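Progress note - toy library sort, Kuven Street room
To: Babita Dwivedi, Brirnon small grants
From: Hafiz Yeoh

Quick one before the May meeting, sorry it's short. Full figures to follow when Birsen has the recepits together.

Where we are: sorting well under way. Aim is still 200 toys checked, labeled and on the lending list by the end of the grant. Balls and soft sports stuff first, then animals, then anything with small parts. Shelving from Tjoa arrived, 2 units up, third still flat in its box - missing brackets, Zulkifli chasing.

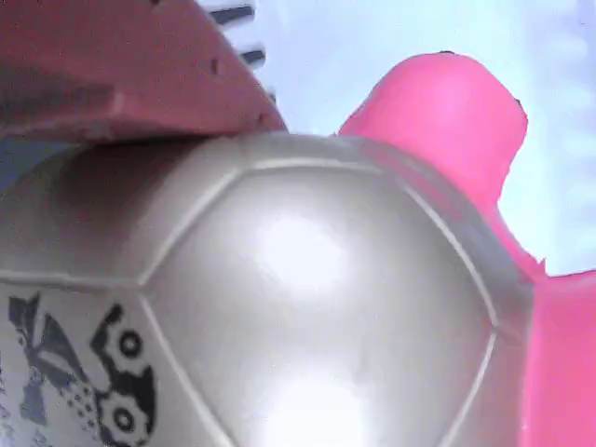 Silver soccer ball, black printed graphic on one panel. 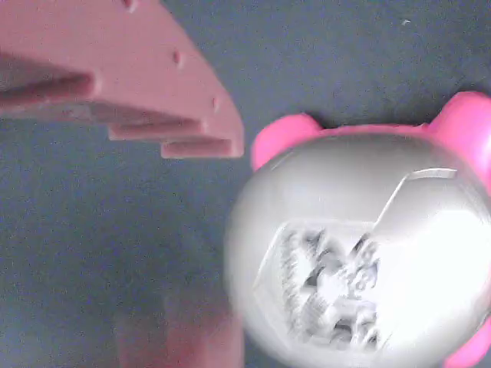
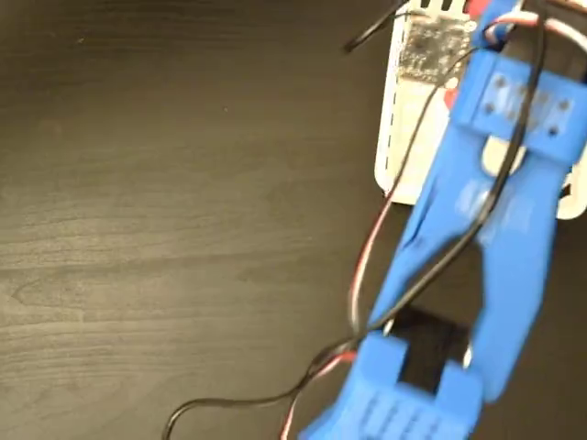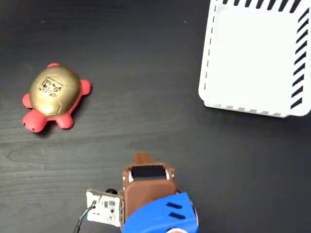

Turtle with the gold shell and red legs, square patterned sticker on top.

Lending list is slower than planned. Names are the problem. Three people writing entries, three ways of writing them, so the same toy can turn up twice. Herman has drafted a one page guide and we'll redo the early entries from that. Maybe some 6 hours' work.

Spending - on track apart from the shelves, delivery cost more than quoted. Would like to move a little across from printing to cover it. Can you confirm thats OK by email? No extra money needed.

Next:
Finish the animals
Get brackets, put up last unit
Wipe-down rota agreed with the families group
Opening hours - mornings only to start, afternoons if enough parents ask

Still waiting on the insurance letter from Zastus. Will forward it when it comes.

Hafiz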